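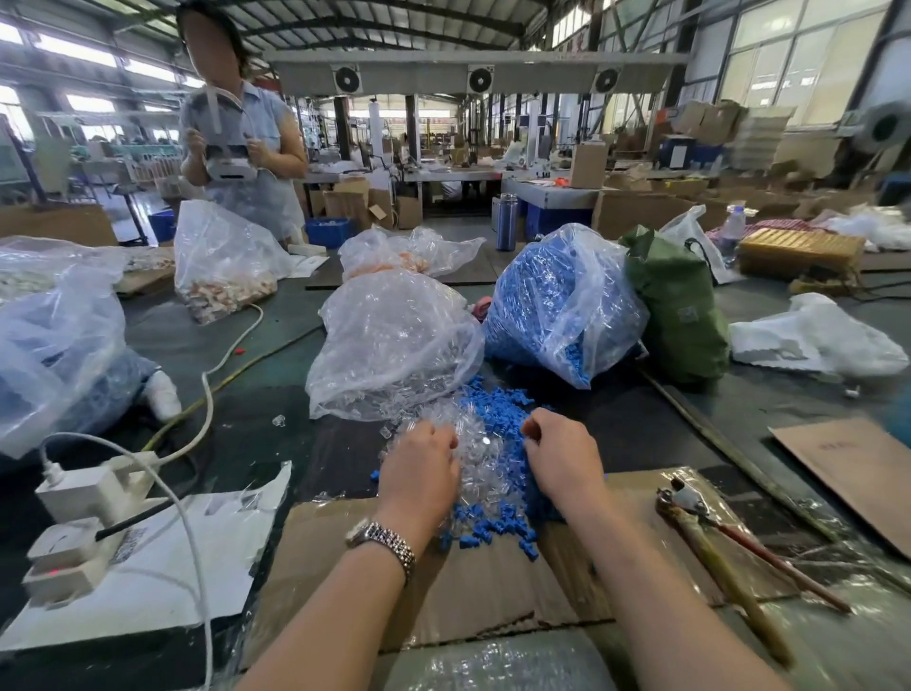 Fig. 4. Clear and blue parts tipped out together on the flattened cardboard, bags kept behind.

4. Setting up the table for caps and sleeves

This section covers hand assembly of the blue cap and the clear sleeve at the Dallow workshop. It replaces the single sheet that came with the Rukosano parts, which says the job "needs no preparation". Anyone who has spent a morning picking caps out of the wrong bag may disagree.

4.1 Before you open anything

1. Clear the near edge of the table first. Finished work, half-finished work and loose parts all end up there if you let them.
2. Lay a flattened carton across the near edge, printed side down. Rukosano sells a mat for this. We tried one, and parts slid off it much as they slide off the bare table. Cardboard is free.
3. Check the order number on both bags. Ours is 2075 for the caps and sleeves together. Do not go by colour alone, as other jobs share this table and a clear bag looks like any other clear bag.
4. Stand the bag of caps at the back, to the right. The bag of sleeves goes in the middle, directly behind the cardboard.

Note: The supplier's bag counts are printed as 600. Treat this as an opinion. Our last delivery was short, and the one before it was over.

4.2 Tipping out

5. Open the sleeve bag and let it slump forward until a heap forms on the cardboard. Leave the rest in the bag.
6. Tip a smaller amount of caps next to the sleeves, nearest to you. You will be told that keeping the two colours strictly apart saves time. It may, for the first few minutes. After that they run into each other whatever you do, and blue is easy enough to find among clear.
7. Spread the parts with flat fingers. Look for split sleeves and caps that arrive stuck together.

CAUTION: Do not tip parts over the power strip or its leads. Move the strip to the left-hand side of the table before you start, and check that no lead crosses the cardboard.

4.3 Putting the parts together 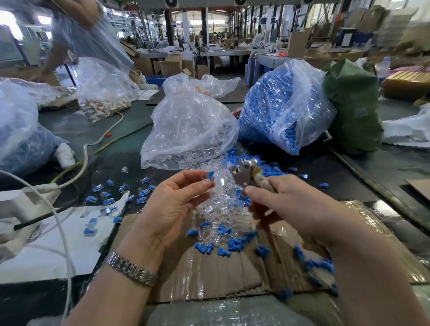 Fig. 5. Sleeve and cap held in the left hand, hand tool in the right.

8. Hold the part between the thumb and fingers of the left hand, with the cap already on the sleeve. Left-handed workers should swap everything over, including the bags.
9. Hold the tool upright in the right hand and bring it to the part. Keep your fingertips clear of the head.
10. Turn the part and look at the join from all sides. The Bitstead leaflet tells you to listen for a click. We have heard clicks from bad joins and silence from good ones, so use your eyes.
11. Pull gently on the cap. If it moves, put the part in the reject tin. Do not try a second time with the same sleeve.
12. Put good parts on the left of the table, away from the loose stock. They can lie in any order at this stage.

Note: Tape round the tool handle is allowed. Replace it when it starts to lift. The "comfort grip" offered as an extra has not, in our view, earned its price.

CAUTION: Fit only the head supplied for this part, marked 248. A Subramaniam head will go on and feels right in the hand. We would not trust the joins it makes until somebody shows us test results.

4.4 Topping up and stopping

13. Top up from the bag when you can see cardboard through the heap. A bigger heap does not make the work quicker, although it does put more on the floor.
14. At a break, lay the tool down on the right with the head pointing away from you.
15. At the end of the job, return loose sleeves and loose caps to their own bags. Check the folds of the sleeve bag for stray caps.
16. Gather the finished parts last. Count them at the scales, and write down that count in place of the one on the delivery note.

If the two figures agree, count again.

Section 4 last changed June 2023. For tool cleaning and head changes, see section 5.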